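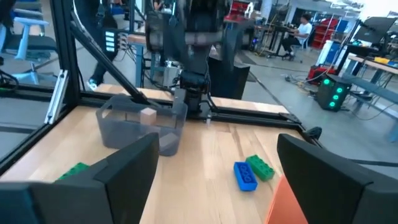

What's the best way to sort a big mixed lot of toy bricks, by colour or by shape?

Shape first. Colour only after that, and only for the shapes you have heaps of.

Ok so a thread bc three people asked me this after the Dinstead toy swap and I keep typing the same thing into my phone

Background — I took on a mixed lot from Angus Wihongi, whose kids have moved on to bikes. Listing said 3,537 pieces. I have not checked and am not going to

First go I sorted by colour like everyone does. Looked gorgeous. Shelf of rainbow. Completely useless

Try finding a little red one-by-one in a tub full of red. Your eye just slides off it. Whereas a one-by-one in a tub of mixed colour one-by-ones, easy, there it is

So now: two-by-fours together whatever the colour. Blue ones, green ones, doesnt matter. They're the ones that get used for walls and towers and they go fast

Two-by-fours are also the best thing to start on. Big, easy to spot, and the pile shrinks quick so you feel like you're getting somewhere

Then plates. Then slopes. Then the sad little pile of wheels with no tyres

Tubs. I like a see-through one, even a greyish see-through one, over solid colours. You can tell something's in there from the side without taking it down

A bit of a lip on it too so little hands can get a grip. Rounded corners over square if there's a choice, bits wedge in square corners and you're in there with a fingernail

Somebody will say get the proper drawers. I had the Grudo drawers. The drawers come all the way out if you pull with any enthusiasm. My nephew has enthusiasm

Do not put lids on. A lid is a reason not to put things away

Wooden blocks: seperate. I know. They always end up in with the bricks, there's a beige cube in with mine half the time. Fish them out at the end, don't stop sorting to deal with it

Same tub has a grey block in it that belongs to neither lot as far as I'm concerned. It can stay there till someone claims it

Ashton Brunton asked what surface. Table. Not carpet, never carpet. Light coloured table if you've got one, the blues and greens really show up against pale wood

(black and brown pieces also better on pale. White ones you'll want a tea towel under, dark one)

Tip everything at one end, tub in the middle, work toward yourself. I used to have the tub off on a chair and was twisting round every time, back was wrecked by lunch

Leave the bricks studs up as you go if you can be bothered. Quicker to read. Studs down a two-by-four and a two-by-three look the same at a glance, to me anyway

Do it in goes of 20 minutes. Longer than that and I start making decisions I regret. Found a "misc small grey" bag from a late night that I still cant explain

Kids helping — give them ONE shape each. "You find the long skinny ones." Not "help sort". My niece is 6 and on one shape she is faster than me, on "help sort" she built a horse

It was a good horse, to be fair

Washing. Lukewarm water, bit of dish soap, mesh bag, swish, lay out on a towel overnight. Not the dishwasher. Not the dryer. Keep anything with stickers or a motor in it well out of the sink

Sorting before washing btw. Did it the other way the first time and washed two dead batteries and a quantity of popcorn

What to do with the odd bits: I've got a tub called Mahuika (named after the street it lived on, long story) and everything unidentified goes in there. Once it's full I go through it with a coffee. Most of it turns out to be bits of pen

Knock-off bricks, keep or not? Click one onto a proper one. If it holds and comes off without teeth, keep. If it's loose or you need pliers, out it goes. No sentiment

Please stop using teeth in general

Someone in replies says sort by set. If you have the instructions and all the boxes and the patience, sure. This lot came in a doona cover. There are no sets any more, there's just the doona cover

How many tubs — I started with 3 and that was fine for weeks. Two-by-fours, flat things, everything else. Split one only when it's annoying you. Don't buy a dozen tubs on day one, you'll feel you have to fill them

Labels: masking tape and a marker. For kids who dont read yet, tape an actual brick to the front. Works on adults as well

Where to put it all: low. Fellutby library keeps theirs on the bottom shelf and I copied that. If it's up high it only comes down when a grown up is in the mood

End of play tidy. I no longer ask for it sorted, I ask for it off the floor and into one catch-all tub. I sort the catch-all in November when it's raining and there's cricket on

Edit, well not edit, can't edit — someone wants to know about the really tiny ones, the round studs. Jar. A jam jar. High up if there's a toddler in the house, that's the one exception to the low shelf thing

Right the two-by-fours are still out and we need the table for tea. More tomorrow if I remember, someone remind me about minifig hair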